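Drallik Two-Arm Bench Kit: long-term review

Rating: 3 out of 5

The Drallik kit is sold as a complete bench setup for sorting and pick-and-place work. The buyer supplies the table, the computer and the objects. I ran it on a sorting task for most of May, and the arms themselves are better than the price suggests. The cable routing and the fault handling are the reason for the score.

Assembly took a morning. Each arm sits on a black mounting plate that screws to a horizontal aluminum rail along the near edge of the table, and once torqued down the plates did not shift. The links are white, the joints are stacked black servo housings, and a purple cable runs along the outside of each arm to the gripper. The small circuit boards mount below the rail. Their status LEDs are visible from a chair, which turned out to matter later on.

The test load was household clutter: cloth, books, card, a shipping label. Soft and flat items are a fair challenge for a two-fingered gripper, and the kit handled the thicker books without trouble. Flat card was hit or miss. Cloth was picked up reliably and released less reliably. 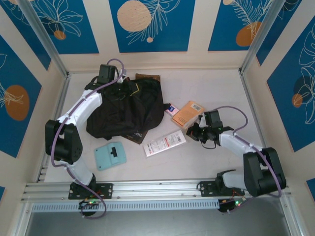
The fault

On cycle 344 the right gripper closed on a piece of fabric, lifted it, and did not open at the drop position. The arm continued its program with the gripper shut. It returned to the pick position, went through the motion of a second pick, and carried the same piece of fabric across again. The software reported no error. The log showed every open command as sent.

I pressed stop. The arm held position, as documented. The gripper also held position, still clamped, and this is not documented. Cutting the power released it.

The cause was the purple cable. It arches over the forearm with some slack, and the slack is adequate for most poses. At full wrist rotation with the elbow folded it is not. The cable goes tight and pulls on the connector at the gripper. In my case the connector had backed out far enough to lose data while keeping power. The servo went on executing the last command it had received, at full holding torque.

A loose connector is a small problem. What concerns me is the response to it. The controller polls the joints but does not require an acknowledgment from the gripper, so a gripper that has stopped listening is treated as healthy. If the item in the fingers had been a hand, the stop button would have been no help.

What Drallik said

Support answered on Friday. Định Đàm confirmed that the gripper is excluded from the communication check by default, to avoid false stops on long cable runs. The check can be turned on in the configuration file by setting grip_timeout to 64 milliseconds. I did this, unplugged the connector by hand, and the arm stopped and reported a fault. The gripper stayed closed. Keep the power switch within reach.

I also rerouted the cable on both arms with a longer loop at the elbow and a tie at the wrist to take the strain off the connector. There have been no dropouts in the three weeks that followed.

Wrist camera

Usable for alignment, with limits. Texture on an object close to the gripper shows well in the middle distance, but whatever comes nearest to the lens goes soft. Dark fabric behind a pale object separates cleanly. Do not rely on this view to confirm a release -- I tried, and an object that fills the picture hides too much of what is behind it.

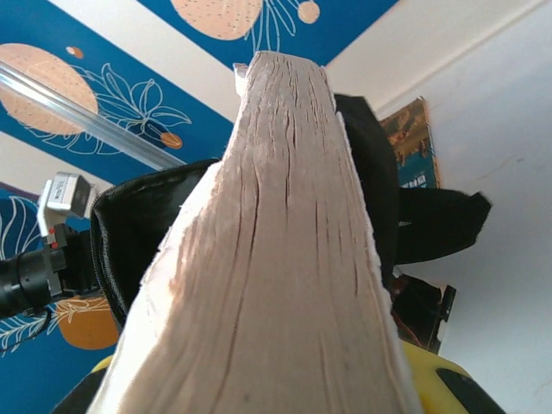 Comments

Tuulikki Mäkelä: Same fault on mine, left arm. The connector had no latch, only friction. I switched to a locking one and added strain relief, and that fixed the dropouts. I would still not accept a gripper that ignores the stop. Did you try wiring a relay into the gripper supply, so that the stop button cuts power to that servo alone?

Reply from the reviewer: Not yet. It should work on this board, as the gripper supply has its own terminal. Check what you are carrying first. Anything heavy will drop when the relay opens.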